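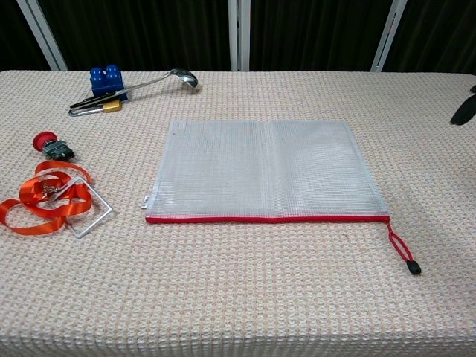
Put the rule about stop buttons first, Sadia Cheema wrote on the last version of this page, and say in plain words that a stop button used as a test object is never a stop button. That comment is now step 1.

# Setting up a table for a mixed-object run

This page covers the table work for the arms at Plarnthorpe. It applies to every run where a person sets out objects and the arm handles them. It does not cover wiring, guarding or the yearly inspection. Those are in the cell manual.

## Before you start

You need:

- the object list for the run, printed or open in Imisex
- a clean cloth, if the list calls for one
- the small parts tray
- the setup sheet

Read the whole object list before you take anything out of the tray. Items with a sharp edge are marked with an S. Items that can snag are marked with an N. An item can have both marks.

## Step 1: Check the live stop

1. Find the live stop for the cell. It is fixed to the post by the operator's chair and has a yellow tag.
2. Press it. Check that the Leken panel shows the arm as stopped.
3. Release it and reset from the panel.
4. Write your initials on the setup sheet.

If the object list includes a stop button, that part is handled like any other object. It must have no cable attached. Before the run, tell everyone in the room that it is on the table and point out the live one. If someone arrives partway through, stop and tell them too.

Do not use the live stop as a spare object, even for a few minutes.

## Step 2: Lay the cloth

Stop the arm and lock it out at the panel before you reach over the table. A pause from the software does not count as locked out.

Lay the cloth so that the area you will use is flat. Waffle cloth is allowed, but the texture can catch a low fingertip, so set the floor height in Leken after the cloth is down. If you change the cloth, set the height again. This was missed at Işık in December and the arm dragged the cloth and everything on it toward the operator.

## Step 3: Place the objects

Follow the order on the list. Heavy and rigid things go down first, soft things last.

**Metal utensils.** Spoons and tongs may touch other objects if the list says "grouped." The shiny bowl of a spoon can throw a highlight into the cameras. Turn the spoon a little if the depth view shows a hole there.

**Small hard parts.** Padlocks, clips and similar parts can shoot out sideways when a finger closes on an edge. Use the low grip force setting for the first pick.

**Ribbons, lanyards and cords.** All of these are N items. Loose curls are fine. A ribbon may pass through a ring or a metal frame if the run is meant to test that, but write it on the sheet, and never tie a cord to anything fixed. Keep trailing ends clear of the wrist joint.

**Pouches and bags.** Close the zipper unless the list says otherwise. Lay the pouch flat and note which way the pull points. Clear plastic mesh is hard for the cameras to pick out on a pale cloth, so check that the software has found its edges before you approve a pick.

**Toy blocks.** Studs up, unless the list says otherwise.

Leave open cloth on at least one side of the group. The arm needs somewhere to put things down.

## Step 4: Set the limits

| Setting | Value |
|---|---|
| Speed limit while anyone is within reach | 45 mm/s |
| Clearance over the cloth between picks | 257 mm |
| Clearance if the list has an N item | 263 mm |
| People needed in the room | 2 |

The N clearance is only slightly higher, and people skip it for that reason. Please enter it anyway – the log is checked against the list.

## Step 5: Run and reset

One person runs the panel and the other handles the objects. Do not swap jobs in the middle of a run. The person at the table says "hands in" before reaching over and "clear" after stepping back. The person at the panel repeats both.

Lock the arm out for every reset, including a quick one. If a fingertip is hanging low over the cloth, raise it from the panel before locking out. Do not push it by hand.

If a cord wraps around a finger, stop the arm with the live stop. Free the cord only when the panel shows the arm as stopped, then check the fingertip for cuts before going on.

## When you finish

- Park the arm and lock it out.
- Return each object to the tray and tick it off in Imisex.
- Put damaged objects in the red bin with a note.
- File the setup sheet, even if the run was dropped.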